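Gripper service day on the bed-making arm at the Sterkanville guest house. Short thread.

1/ Arm parked over the mattress, drive power off. The left linkage had play in it when I pushed on the finger by hand.

2/ Pulled the bolts one at a time, cleaned the threads, fresh threadlocker, torqued to 9 Nm. Don't pull both sides at once or you lose your centering.

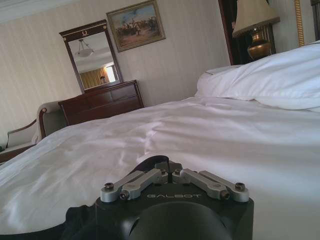 Gripper over the bed, linkage bolts on both arms.

3/ Check the cable loop behind the head too. It needs enough slack for full wrist travel. I wipe down the pivots every 100 hours.

4/ Then 5 slow open-close cycles before it goes near a sheet.

Comments
Demetrius Yazzie: Blue threadlocker or red?
Stavros Janevski: Blue. You'll want them out again.

Contact | © 2019 Avley | Back to top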